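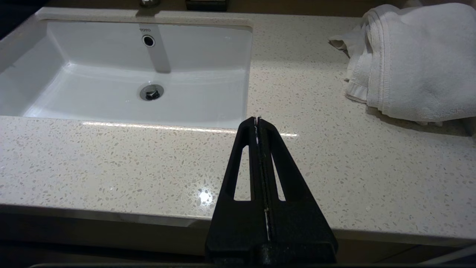
Bathroom counter work: rules for operators

Common questions about the Alteo arm at wash basins. Maintained by Bethel Tefera, Traleseck.

Where should the gripper be before a task starts?
Over the counter in front of the basin, fingers closed. Keep the tip short of the faucet and clear of the porcelain until the start call.

Can I work with water in the sink?
No. Dry basin only, with the tap off. If the counter gets wet, stop and wipe it before you carry on.

Do towels have to be folded the same way each time?
No. A folded towel may have a loose corner. It must not hang over the front edge of the counter.
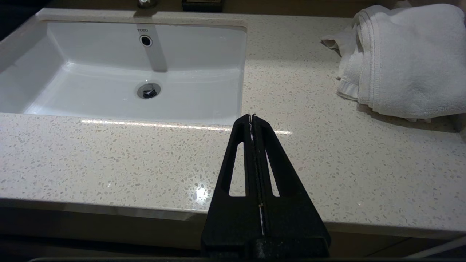

Who can press the emergency stop?
Anyone in the room. You don't need permission and you won't be asked to justify it. Tell Na-rae Kwak afterwards so it goes in the log.

What is the speed limit near stone and porcelain?
80 mm per second within reach of the basin. The limit is set in Pundari and operators can't change it.

What if the fingers touch the sink?
Stop, lift straight up and check both the fingertips and the glaze. Report any mark on form 304, even a small one. 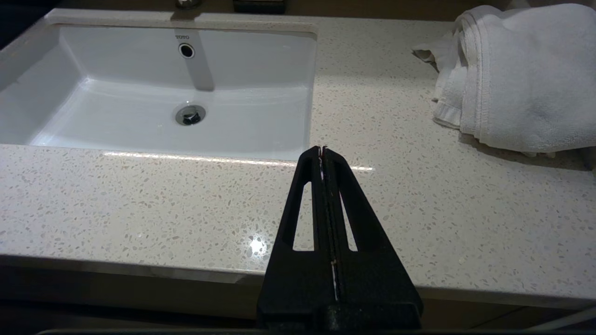
Reading time: 2 min

Glare on the counter

Do I need to turn the lights off if there is glare?
Leave them as they are. Polished stone and glossy basins reflect overhead light, and a bright spot on the counter is acceptable. If you can't see the fingertips clearly on your screen, pause and call your shift lead.

How often are the finger pads changed?
Every 800 cycles, or sooner if a pad lifts. Spares are in the Bakke drawer. Sign for them on form 307.

Forms are collected on Friday at noon.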